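Budgeting for a two-arm bench cell

From the Kumby shop-floor wiki, Equipment section

A two-arm bench cell is a pair of small robot arms set up around one table, usually bought to pick up, hold and pass everyday objects. This article covers what such a cell costs to plan for, and I mean the whole lot, because the arms are the bit everyone remembers and the rest is what eats the money! I've helped put three of these budgets together now, two at Zisholm and one at Bhatia, so take it as one person's notes with headings on.

Drinks containers are the usual first job, and the camera near the gripper sees a fair bit of orange pop.

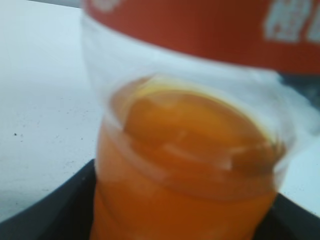
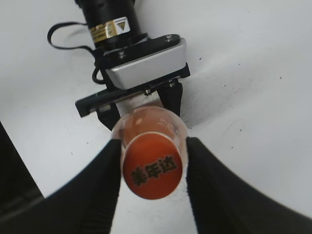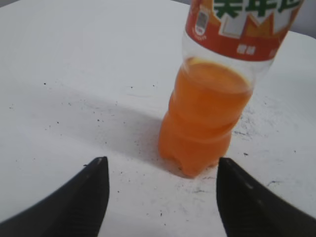
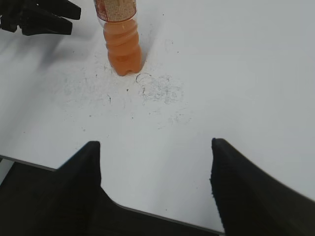 Start with the task list

Before you ask anyone for a price, write down what you want picked up. Be dull about it. "Bottles" isn't enough, you want the widest one, the heaviest one when full, and the one that squashes when you look at it funny (small clear bottles are terrible for this). My first list said "assorted household items" and Johannes Sibiya, who was doing the purchasing, sent it straight back with a question mark on it. Fair enough, really.

The list decides three things: how far the arms need to reach, how much they need to lift at full stretch, and how wide the fingers must open. Check the lift figure carefully. Suppliers like to quote it with the arm tucked in, and an arm that's perfectly happy with a full bottle near its base may sag with the same bottle at the far side of the table. Remember the gripper counts towards the load as well, plus whatever camera and cable you hang off it.

Arms

Buy both arms from the same maker, in the same model, on the same order. I know it's tempting to pair a new one with something already in the cupboard. We did that at Zisholm and spent most of December making two sets of software talk to each other, and that time came out of somebody's budget even if it never showed on the quote.

Ask for the delivery time in writing too. Ours was quoted as 13 weeks and came in 18, so now I put the longer one in every plan and treat anything sooner as a treat.

Grippers and fingers

Two-finger grippers will do for most table work. The gripper body lasts for ages, but the fingers and their pads are a consumable and should have their own line in the budget, like printer ink. Pads wear, pick up grit, go shiny and start letting things slip. I buy spare fingers with the first order, a full set for each arm, as the postage on a single pair later on is plain silly.

If your fingers can be printed in-house, lovely, but count the hours. Ramesh Dwivedi printed a whole run for the Bhatia cell and kept a tally, and 144 fingers into the job he reckoned bought-in ones would have been cheaper. (They were very nice fingers, though.)

Cameras

Plan on one small camera for each wrist and at least one fixed above the table. Wrist cameras get very close to things, so look at the shortest focusing distance before you look at anything else. A cheap one may be fine across the table and mush at the moment you're about to grab. Wide lenses help you keep both fingers and the object in view, and they bend the edges a bit, so allow some time for calibration.

Clear plastic deserves a special mention. Depth cameras struggle with see-through bottles and cups, and paying extra for a fancier sensor doesn't always cure it. Borrow one for a week and try it on your own objects first.

Cables and power

Boring, cheap, and the cause of nearly 1,000 small stoppages in my life, or so it feels. Wrist cables bend every time the arm does. Get the flexible kind, leave a proper loop at the joint, and keep two spares per arm in a drawer. You'll also want an emergency stop within reach of both sides of the table, and enough sockets that no one runs an extension lead across the floor.

The table

Get a heavy one. Two arms moving at once will rock a light desk, and then every position you taught them is off by a smidge. A plain pale top gives good contrast with most objects, but it does show every mark, so put wipes and a replacement surface in the running costs. I now order the spare top with the table, after Plusix stopped stocking the size we'd used and we had to have one cut.

If you're handling drinks, think about spills before they happen. Keep controllers and power supplies off the floor directly under the table, and ask whether the arm joints are sealed. Lots of the smaller ones aren't.

Test objects

People laugh at this line and then forget it. You need several of each thing, as bottles get dented and cups crack, and packaging changes halfway through a project so the new ones don't match the old. Buy from one batch if you can. Label them, put them in a crate, and write "NOT FOR DRINKING" on the crate in big letters. Ask me how I know.

People and running costs

For a cell used most days, I'd set aside someone's Monday morning for cleaning, checking bolts and swapping pads. Add training for at least two people, so that holidays don't stop the work. Support contracts vary wildly: read what's covered, in particular whether the gripper is in or out, and who pays carriage if an arm has to go back.

Renting first

If you're not sure, rent for a couple of months. It costs more per week but you'll learn which parts of your task list were wishful thinking, and some suppliers knock part of the rental off the purchase price. Get that bit agreed before the van arrives.

See also: Gripper pads, Wrist camera calibration, Bench power supplies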